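Section 4: Running your first sorting shift

Okay, if you've made it through Section 3 your station is bolted down, the arms have been homed, and you've got the Flirkness screen open next to you. Good! This is the part I like writing, because it's where you stop setting up and start doing the job. I've trained most of the people at Horobets who sort on these stations, and I started out on the old hand-sorting line myself, so I'll try to tell you what I wish had been in my own binder.

We practice with toy bricks. Real stock comes in Section 6. The bricks go in bins by color, and the color order matters to the software, so don't get creative with it.

4.1 Before you start

1. Put on your badge and sign in at the screen. Your name has to be the one showing, even if you're only covering a coffee break.

2. Set the three bins at the back of the table, side by side with the edges touching: black on the left, white in the middle, yellow on the right.

3. Check what's in them. Red goes in black, yellow goes in white, green goes in yellow. (Yes, the yellow bricks do not go in the yellow bin. Everybody trips on this once, me included, and Khrystyna Maksymiv has promised to change it in the next Sanenis update.)

4. Look over the purple cables on both arms. You want each one to have some slack at the gripper and a clear path back down to the base.

5. Close the side gate and press Ready. The screen should say "Station idle."

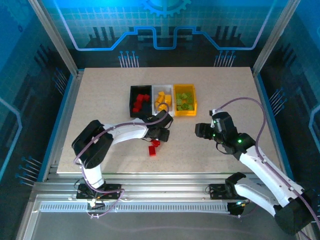

If it says anything else, go back to step 2 before you call somebody. Nine times out of ten a bin has crept forward and the station doesn't know where to look for it. Slide it back, press Ready again, and give it a few seconds to think.

CAUTION: "Idle" does not mean "off." The arms have power and they can move. Hands stay outside the rail unless you've pressed Hold and the screen has turned orange.

4.2 Running a batch

A practice batch is 39 bricks. A full one is 78, and please don't load a full one on your first day, no matter how well it's going!

1. Pick "Practice" from the batch list.

2. Set the speed to 80 percent. You can go up later, once you've gotten used to how the arms move near each other.

3. Place your loose bricks on the open part of the table in front of the bins, press Start, and step back behind the yellow tape.

4. Watch the first few picks all the way through. I mean really watch, don't go get your coffee yet. If a brick gets set down in the wrong place, the early picks are when you'll catch it cheaply.

5. If a gripper stops over a brick for longer than you can count to ten, press Hold, move the brick a little way into the open, and press Resume.

NOTE: Either arm can take the lead on a batch. If one of them is waiting while the other works, leave it alone. 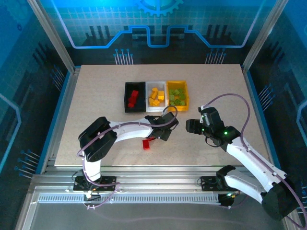

So what do you do all day? People ask me this in their first hour, and usually they're asking something else, which is whether there's still a job here. When we hand-sorted, my shift was 3,000 pieces and a sore neck. Now I look after the station, I clear the stops, I check bins, and I decide what happens to the odd pieces the software can't place. It's easier on the body and harder on the attention. I miss chatting across the table (a lot, some days), and I don't miss the wrist brace even a little.

Vitalii Yurchenko set up the rotation we use, and I'd stick to it: two hours on a station, then one hour on packing or receiving. You will want to skip the swap when a batch is running smoothly. Please don't. Watching something go right for too long is when you stop seeing it.

4.3 Checking the bins

1. When the batch ends, press Hold and wait for orange.

2. Open the wrist view on the screen. It's the small tab marked W, and Zolldale users will find it under Tools instead.

3. Look into each bin for strays. You're after the wrong color, and any brick sitting up on a rim. 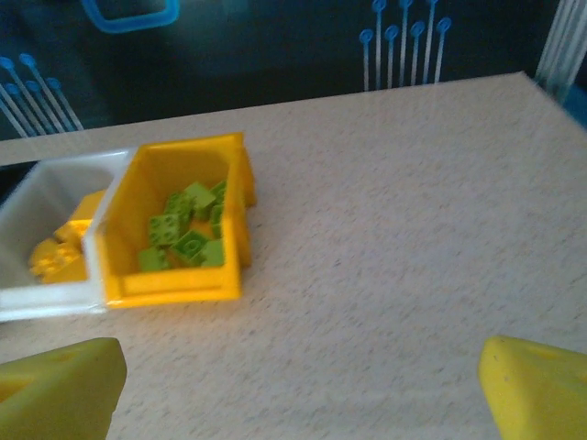 Wrist view: green bricks in the yellow bin, with part of the white bin to the left.

4. If you find a stray, take it out by hand, log it as "Moved by operator," and put it where it belongs. Logging it isn't telling on yourself or on the machine. It's how Khrystyna finds out which picks need work.

5. Press Finish. The screen goes back to "Station idle" and you can load the next batch.

NOTE: The wrist view can look pale on one side when the light is strong. If you can't tell two colors apart, use your own eyes over the rail and go with what you see.

Stops that keep coming back after two Resumes are covered in Section 5.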